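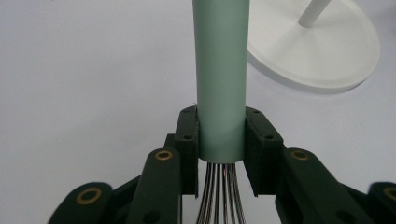

One of the sage-green whisks, handle up.

Progress report to the Lagman Fund
Project: Bostbridge Shared Kitchen, equipment and teaching grant
Prepared by Danilo Pangilinan, kitchen manager
October 30, 2026

Dear Casimiro Moya,

You asked in June for a report that said what the money had bought and whether anyone was using it. Our last report ran to 22 pages and, by your account, mentioned the kitchen on four of them. I have tried to do better.

Equipment

The whisks are in. They have plain matte handles in a pale sage green and thin metal loops packed close together, and they replace the set we inherited with the building, several of which had become more of a bent fork. We ordered them from Tundine, who were slow but polite. The first delivery was ladles. The ladles were very good ladles and we were sorry to send them back.

We chose a tube handle on the advice of the Monday-to-whenever baking group, whose members have strong views on grips and expressed them for most of a meeting. The old handles had a ridge that dug into the palm after a few minutes of egg whites. So far the complaints about palms have stopped and the complaints about the radio have resumed.

Also bought under this line: mixing bowls in three sizes, two sets of scales, a box of dough scrapers and a rack to hang things on. The rack is up. It was first put up at a height that suited the person holding the drill, and has been moved down.

Spending

The equipment line was $2000. We have spent all but $70 of it, and would like your permission to put that toward replacement scale batteries, which we failed to budget for. The teaching line was $1000 and is half spent, as planned, with the remainder committed to the winter course. Receipts are in the folder that goes with this report, including one that has been through the wash and is readable if you tilt it.

Classes

The basic baking course has finished its first run. It filled up, and 22 people completed it. We covered bread, batters, custard and a session called "Sauces Without Fear," which had a certain amount of fear in it. The hollandaise split for half the room. The tutor, Zora, had everyone start again with a fresh yolk and whisk the broken sauce back in a little at a time, and it is the session people still bring up.

Feedback forms were handed out at the end. The most common request was for more pastry. The second was for a longer course, and the third was for somebody to label the drawers.

The drawers have been labeled.

Problems

Storage is the main one. Whisks do not stack, do not lie flat with anything else, and will take hold of a potato masher and keep it. We tried a drawer, then a tall jar, and are now hanging them from the rack, which works as long as people hang them back up. They mostly do.

The hot water is still unreliable on the left-hand sink. The landlord has been to look at it twice and agrees that it is unreliable. We are not asking the fund for anything here – it is his boiler – but it does slow down the dishes, and classes have been running late as a result.

Next period

The winter course opens for sign-up next month, with two pastry sessions added. We also plan to try an open evening where past students can come in and cook without a tutor, under the eye of a staff member and the fire blanket. If that goes well we will ask to make it a regular thing in the next application.

You are welcome to visit at any point. Please come on a class night, and please come hungry – the custard session makes far more than we can get rid of.

With thanks,
Danilo Pangilinan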